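# Gamby, a planner for crowded boxes

I've been meaning to put up a page for Gamby for ages, and since Bríd Tierney keeps asking me for a link she can send people, okay, fine, you win Bríd. Gamby is our motion planner. It's the part that takes "put the fingers over that slot" and works out how the arm gets there without clipping anything on the way. Shim is the little layer under it that talks to the controller, and Clernby is the viewer we stare at when the two of them disagree (often!).

Most of what I work on these days is reaching into computer cases. I love it. A case is a box full of walls, and the walls are all different heights, so every shortcut the planner likes to take is a shortcut straight through a drive cage. Our first version used one big padded block for the whole chassis, and it refused nearly every goal I gave it. The current one builds a height map from the depth data and only pads the tall stuff.
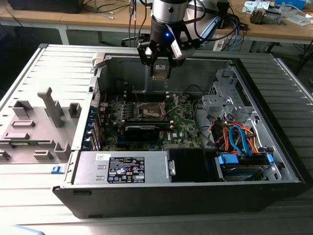 How does Gamby decide when to stop planning and just go down?

It switches to a straight vertical move once the fingers are lined up over the target and the column underneath them is clear in the height map. If anything pokes into that column it backs off and tries a different wrist angle first.

A tower on its side with the panel off, gripper hovering over the upper rear of the board by the memory slots. The drive cage and the power supply are the two lumps I watch most closely in Clernby, and those loops of colored cable are my least favorite thing to model. Right now cables get a fat, soft cost, so the arm may pass near them but has to pay for it.

## What changed in January

We moved collision checking out of Shim and into Gamby, where it should have lived all along. I ran the same 71 goals before and after, and median planning time dropped to 58 milliseconds, which made me very happy for a whole afternoon. Two goals still fail every time. Both are deep corners near the rear wall, and I think the wrist model is too chunky there (I drew it myself, so I know who to blame).

## Still on my list

- Wrist angle search is greedy and gets stuck. Skenditz, our task scheduler, papers over it by retrying from a new start pose.
- Clernby draws the height map upside down if you open an old log. Flip the Z toggle until I fix it.
- Dangling arm cables aren't in the model at all yet.

More pictures when the cable costs are in better shape. If you want to try Gamby on your own logs, ask Bríd for the build notes, she keeps the version that works.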